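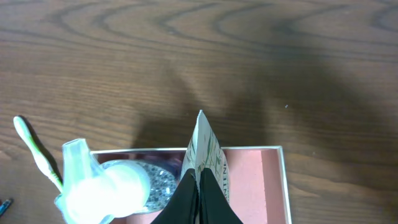 소형 그리퍼 구매 예산을 짜는 중인데 조언 부탁드립니다. 세면용품을 골라 상자에 담는 작업이고, 품목이 제각각이라 손가락 선택이 어렵습니다. 풀잎 무늬가 있는 종이 포장 샤세처럼 납작한 것은 두 손가락으로 세워 잡으면 되는데, 같은 작업에 칫솔과 노즐 달린 병도 들어갑니다. Farnavum 2지 그리퍼 견적이 675만 원, Prukstead 쪽이 500만 원입니다. 손목 카메라는 둘 다 별도입니다. 9월 안에 발주해야 합니다. 싼 쪽으로 가도 될까요?

작성자: 물류초보

Kwadwo Akpalu
본체 가격만 비교하지 마시고 손가락 교체 비용을 먼저 물어보세요. 저희는 Prukstead를 쓰는데 패드가 소모품이라 1년에 9세트를 갈았습니다. 견적서에는 빠져 있었습니다. 확인할 것은 최대 벌림 폭, 패드 단가, 납기입니다. 벌림 폭은 제일 굵은 병을 자로 재서 여유를 두고 잡으세요.

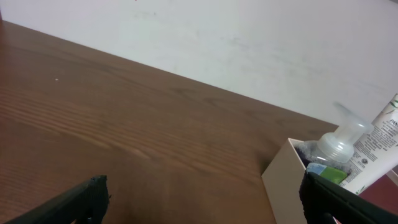

펌프 병은 머리 부분이 튀어나와 있어서 몸통 지름만 재면 상자에 넣고 뺄 때 걸립니다. 손가락 바깥쪽 두께까지 더해서 상자 안 간격과 비교해 보시면 됩니다. 카메라 브래킷도 같이 견적 받으세요. 따로 사면 배송비가 또 붙습니다.

창고지기
그냥 비싼 거 사세요. 싼 건 나중에 후회합니다.

박스테이프
사기 전에 대여부터 해 보세요. 저는 Carvalho라는 대리점에서 48만 원에 2주 빌렸습니다. 실제 품목으로 돌려 보고 결정했고, 구매하면 대여료를 빼 줬습니다. 지금도 그 조건인지는 모르겠습니다. 수요일 오전에 전화하면 담당자가 자리에 있습니다.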